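Do chips really go stale before the date on the bag?
Asked in Food & Groceries, 3 answers
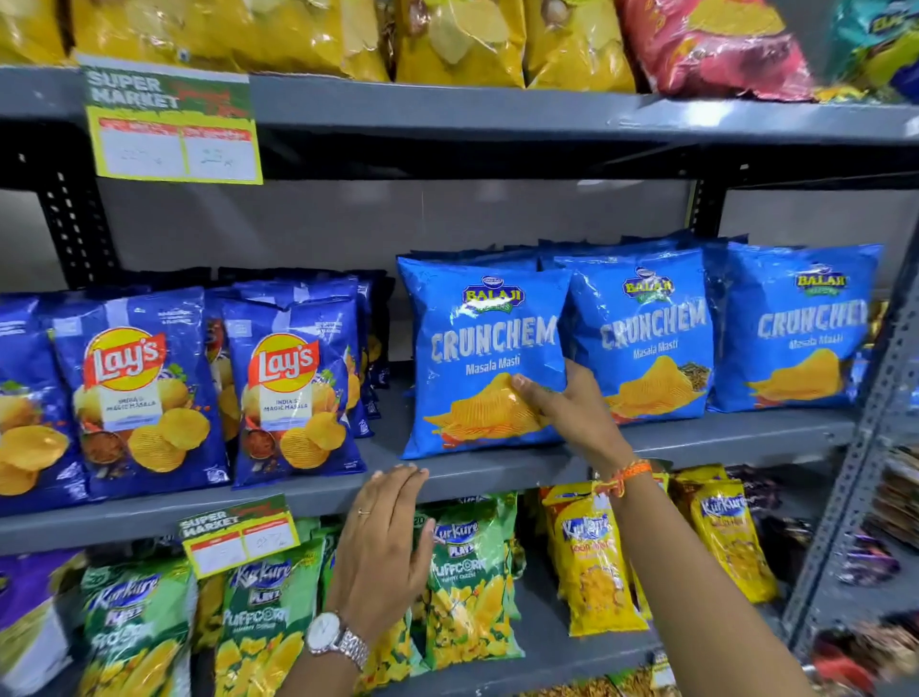
My husband says I'm nuts, but I swear every bag I've opened since November has tasted like cardboard, and the dates are all fine! I buy the same kind every Monday, one of the yellow bags from the top shelf, where the price card has the prices written in by pen and you can barely read them. We live up in Elness and it's pretty high (lots of bags puff up like balloons on the drive home), so I wondered if that does something to the seal? Or is it my pantry, which backs onto the dryer? I keep the open ones shut with a clothespin. Any ideas welcome, I'm tired of throwing out half a bag.
Monique Aubert

Answer 1 (11 people found this helpful)
It's the dryer!! Warm humid air is murder on chips, and a clothespin only closes the middle of the bag, so the corners leak. Roll the top down tight, two or three turns, then clip it, and move everything to a cupboard on the other side of the kitchen. For the ones that have already gone soft, spread them on a baking sheet and give them a few minutes in a low oven, then let them cool all the way before you taste one. They crisp up as they cool. I do this with tortilla chips all the time and my kids can't tell.

Answer 2
just eat the whole bag lol

Answer 3 (2 people found this helpful)
Puffed bags are normal at altitude, the seal is usually OK. Squeeze one gently before you open it and if it hisses or goes flat, take it back. Cardboard taste can also be old oil and the oven won't fix that. Does it smell kind of like crayons?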